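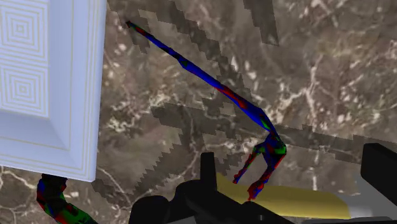
Figure 4.1 Simulated view of a gripper at close range, with a pale yellow object between its two black parts. Marbled surfaces and stepped shadows are typical of a rendered workspace.

Chapter 4
Buying Your First Robot Arm: From Wish List to Working Budget

Few jobs in automation are as much fun as the one this chapter covers. You have a task that needs doing, a bit of money, and a market full of arms, grippers, cameras and software that somebody would love to ship to you. By the end of the chapter you will be able to take a plain description of a task and turn it into an equipment plan that a manager can read, question and sign.

We start in simulation, and we start there on purpose. In Chapter 3 you built a simple virtual work cell and moved an arm through it. Now that same cell becomes a planning tool. A gripper that is too wide for a part is too wide on the screen as well, and finding that out on the screen costs an afternoon of your time. Finding it out on the loading dock costs a return fee, a month of waiting, and some awkward phone calls.

Look at how close the gripper and the object are in Figure 4.1. Close views like this one are where a lot of buying decisions get made. How far do the fingers need to open? Is there room for the body of the gripper beside whatever else is standing there? Will a camera mounted near the gripper still see the part when the fingers move in? You can answer a good share of these questions before you ask for a single quote.

What you will learn

How to write a task sheet that a supplier can quote from
How to tell one-time costs from costs that come back every year
How to use a simulation to rule equipment out
How to compare two quotes that don't list the same things
How to set aside money for the parts of a project you can't see yet

Words to know

Payload: the weight an arm can carry, counting the gripper as well as the part.
Reach: the distance from the base of the arm to the farthest point it can work at.
End effector: whatever is bolted to the end of the arm. Grippers, suction cups and screwdrivers all count.
Integration: the work of getting separate pieces of equipment to run together.
Contingency: money held back for costs that were not in the plan.

Opening case: The packing bench at Mostedville

Rajitha Khan had been the process engineer at the Mostedville plant for two years when she was asked to plan its first robot. The plant packs small molded parts for kitchen equipment, and one bench was always behind. Her manager gave her until March to come back with a number.

Her first number was wonderfully simple. She found an arm she liked in a catalog, added a gripper, added shipping, and wrote down the total. Then she showed it to a colleague at the company's Carnamia site, where they had been running arms for some time, and got her sheet back covered in green ink. Where was the stand? Who was going to run the air line? What happened to the bench while the arm was being set up, and who would be trained to restart it on the night shift?

So she began again, this time from the task. She spent a morning at the bench with a notebook and wrote down what the packers did and which parts gave them trouble. The plant shipped 1,320 trays a week from that bench. The part came in 13 shapes. The heaviest weighed 254 grams, which was great news, because it meant a small arm would do. The longest was a tapered handle that rolled whenever it was set down, and that was less great.

The handle changed the whole plan. Khan modeled it in simulation with two grippers from two suppliers, Flusier and Guérin. The Flusier gripper was cheaper and opened wide enough for all 13 shapes, but its body was bulky, and in the virtual cell it kept bumping the tray wall when it reached for a handle in the corner. The Guérin gripper was slimmer and cost $550 more. On her first sheet that difference would have settled the matter in favor of Flusier. On the second sheet she had a line for custom trays, and the Flusier option needed them.

Try this before reading on. Write down every cost you think a new set of trays might bring with it. Most students get the price of the trays. Fewer think of the storage racks the old trays fit into, or the labels, or the washing machine they go through at the end of a shift. We will come back to Khan's full sheet in Section 4.3, and you can check your list against hers.

A word about what simulation can and can't tell you

It is easy to fall in love with a simulation, and we hope you do, a little! It is a terrific place to test reach, clearance and camera angles. It is weaker on friction, soft materials, cables and dust. A rendered surface can be as handsome as you like and still tell you very little about how a real part will slide on a real one. When you use a simulated result in a budget, note beside it what was tested and what was assumed. Your reader will want to know, and so will you when you open the file again six months later.

How this chapter is organized

Section 4.1 covers the task sheet. Section 4.2 goes through the main groups of equipment and the questions to ask about each. Section 4.3 builds a full budget line by line, using the Mostedville bench. Section 4.4 deals with quotes, and Section 4.5 with timing: what to order first, what can wait, and how delivery dates shape the order of the work.

Keep your cell from Chapter 3 handy. You will need it for the first activity in Section 4.1, where you will swap its gripper for a wider one and record everything it touches.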